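Home | Issues | Authors | Search

3.2 Who gets left off the list

I spent most of June in Grurkness with Hiba Nimri, asking people how they hear what's going on locally. We posted 400 paper forms and got 200 back, which pleased us no end (Hiba had bet on far fewer!). Of those, 60 came from people who told us they never go online at all — and they were the ones who wrote the longest answers, often right round the margins.

Quite a few said they'd heard of the Mahama lunch club only after it had moved. Others knew the bus times by heart but had no idea there was a befriending phone line.

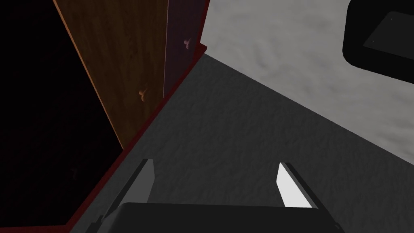 Figure 4. Robot gripper with its two fingers apart, computer-rendered.

So how did people without the internet find out about local groups?

Mostly by word of mouth, with the chemist's counter and the library noticeboard a fair way behind.

I'd expected the parish newsletter to do better than it did. Korkor Ofori found much the same in Briron, though her forms went out by hand and mine went by post, so I'm wary of laying the two side by side. We come back to the phone line in section 4.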